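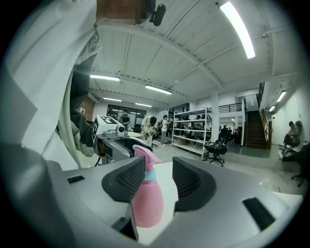 One respondent in the Wallner households objected that we had the question backwards: a spray bottle has no place of its own, she wrote, it lives wherever the last person got tired of cleaning. We had spent most of September drawing up a scheme of storage locations, and her remark disposed of a good part of it.

Figure 1. A spray bottle of the kind discussed in this section, with trigger head and collar ring. Pink body, teal-blue collar.

4.2 Bottles that wander

The diary study covered 11 households in Busero and Furkum. Each was asked to note, every Friday evening, where its spray bottles stood and what the household believed was in them. The second column proved harder to fill in. Answers included "water," "water, mostly" and, from a home that had scored well on every other measure of order, "the blue stuff, but not the blue stuff."

Under the Lestudow coding scheme an object is "at home" if it is found in the same spot in two entries running. By this standard sponges were at home nearly always and buckets always, a bucket being too much trouble to lose. Spray bottles did poorly. They turned up on windowsills, on stairs and, in one entry we have chosen not to code, in a bed. Some 30 percent of entries gave a location that other members of the same household disputed in the margin.

Refilled bottles moved more than bought ones. We first put this down to the missing label, which leaves a bottle without an obvious room to belong to. The Furkum diaries suggest a duller reason: refilled bottles were used on plants as well as on counters, and the plants were upstairs. Color seems to matter less than we had hoped. Several households said they kept one color for the bathroom and another for the kitchen, and their own entries show both bottles in the kitchen by the second week.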